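Kovent 2 review: planning a two-arm bench before you spend the money

Reviewed by Paora Cosgrove

Kovent is a planning and budgeting tool for people buying robot equipment. You describe the job, choose the type of station you want, and it builds a costed list with delivery times and a running total. Version 2 came out in November. A single licence costs £446 a year, which is a lot for something many of us would do in a spreadsheet, so I used it on a full plan before making up my mind.

The job I planned was cable handling. Black cables, loosely coiled, go into shallow cardboard mailers with hinged lids. Two arms work at a shared table, each with a two-fingered gripper. It sounds simple on a purchase request and it's a fairly awkward thing to cost. Cable doesn't keep its shape, loops stand up over the side of the box, and a lid that is folded back takes up table space you hadn't allowed for.

Setting up

The first screen asks what you're handling, and "flexible, tangled" is one of the choices. I was pleased to see that. Drikness, which I used for the previous plan, only offers rigid parts and bags. Choosing the flexible option in Kovent changes the later questions, so you get asked about finger shape and viewing angle before you get asked about speed.

After that you work through 40 budget lines. The big ones are what you'd expect: arms, grippers, bases, cameras, computer, safety. Further down come the small ones, and I think the small ones are what you pay for. Tables, cable routing, spare fingers, spare screws, shelving, floor preparation, stools and packing materials all have their own line, and you can't close the plan until each has a figure or a deliberate zero.

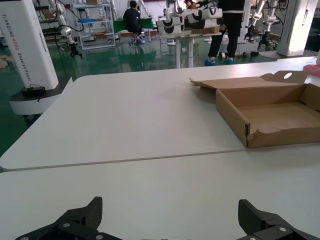
The floor plan tool is the weakest part of the setup. It works in neat rectangles and assumes every station has clear space on all sides. In a shared workshop you have people walking behind the benches, other arms within a few steps, and kit on wheels or stands that moves from one week to the next. I ended up drawing our layout on paper and typing in the distances. Kovent will accept a scanned drawing as an attachment, but it takes no measurements from it.

What it gets right

The table section is very good. It asks if you are using one large top or joining smaller ones, then adds an allowance for levelling and for checking the joint. I had put down a single price for "table" and would have left it there. Two small tables pushed together are cheaper and easier to get through a door, but a box can end up sitting across the join, and you need to know if the step between them matters for the work.

It's equally good on consumables. Cardboard wears when it's picked up, put down and opened over and over, and the edges go first. Kovent asks how many times you expect to reuse each box and works out a replacement cost for the year. My first guess was far too hopeful. Changing it moved the yearly total by more than a spare set of fingers would have done.

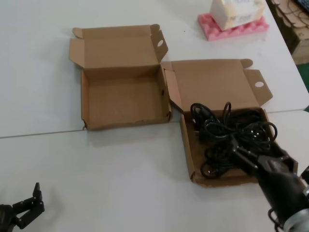

Grippers get a whole page, and you should take your time over it. The price of the gripper is one line, then there are separate lines for mounting parts, replacement fingers, wiring and the hours needed to fit it. Leave the hours in even if your own staff are doing the work. I took them out to make the total look better, then had to put them back when our finance people asked who was going to fit everything and when.

You can load supplier price lists too. I tried it with lists from Grgić and Sovel. The Grgić file went in cleanly. The Sovel one lost its currency column and every price came through as pounds, with no warning. I only noticed because a bracket looked dearer than a camera. Check the totals by hand after any import.

What it gets wrong

The contingency figure is fixed at £2,000 unless you find the setting that changes it, and that setting is under Reports. For one small bench it may do. For two arms with bases and cameras it's thin, and I raised it.

Delivery times are also treated as if everything can be ordered on the same day. In most places that isn't how money is released. I wanted to mark the tables, foam and boxes as first orders and hold the arms back for the next quarter. You can only do it by making two separate plans and adding them together yourself. Drikness handles this better — it lets you drag any item to a later month — and it's the one thing I missed.
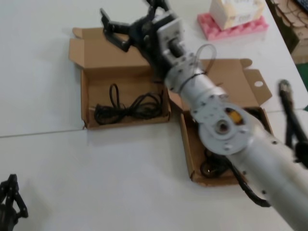

Two open boxes on the joined tables, with black cable in both and a gripper above the left-hand one.

The reports

The printed report is clear and short. It has one page of totals, one page per group of lines, and a list of every zero you entered with the reason you gave. That last list was the most useful thing to bring to a budget meeting. I was asked why there was nothing against floor coating, and the answer was already on the page.

There's a comparison report as well, for setting a one-arm plan against a two-arm plan. It compares purchase cost and yearly cost properly. It doesn't compare what the second arm would let you do, such as steadying a box while the other one reaches in, so you'll have to write that part of the case yourself.

Should you buy it?

If you plan more than one station a year, yes. The gripper and consumables pages caught costs I had missed on my own list, and I'd use them again. If you are buying a single arm for a single bench, ask for the trial, work through the budget lines once and copy the headings into your own spreadsheet. Anyone whose spending is spread over several quarters should look at Drikness first.

Score: 7 out of 10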